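Lera two-arm bench kit: seven weeks in

I spent most of last winter pricing out a two-arm setup for our packing lab, and I want to get this down while the numbers are still fresh, because I wish I'd had a review like it back in December. Short version: I love this thing! We bought the Lera base with both arms and the matching hands through Bokenley, and Ayane Yokoyama on their sales desk was patient with a very long list of questions.

The arms are smooth and quiet, and the fingered hands are the part I'd pay for again tomorrow. We had looked hard at plain two-jaw grippers from Fallex (much cheaper, and they'd be fine if all you handle is boxes). But our work is mixed small goods, so wrappers, little cartons, cups, a length of cord, all on one table together. Cayetano Lozano ran the same sorting job on a loaner from each company and we picked the hands that same afternoon.
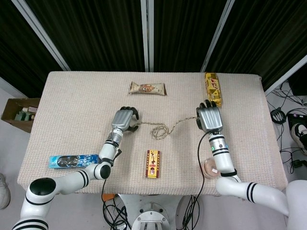

Should you budget for spare fingertips right away?
Put one full set in the first order. Ours cost $195, they shipped with the arms, and a later order would have meant paying freight a second time.

Other lines I'd put in the budget early: a fabric cover for the table (we went through 2 before finding a weave we liked), longer cables than the ones in the carton, and floor space. Measure your floor space with the elbows swung all the way out. I measured with the arms folded and had to move a shelf, a bench and poor Imani's desk.

Setup and training came to $410, which I thought was a bargain. Masaru Wada had never touched an arm before and was running his own routines by the end of the first week.

Gripes? The manual is thin on hand calibration, and the Kartha software license renews yearly, so ask for the renewal price in writing before you sign. I'd also love a longer warranty on the wrists. Still, if your work involves odd little packages and you can stretch past the basic grippers, get the hands. We're already pricing a second table for next year.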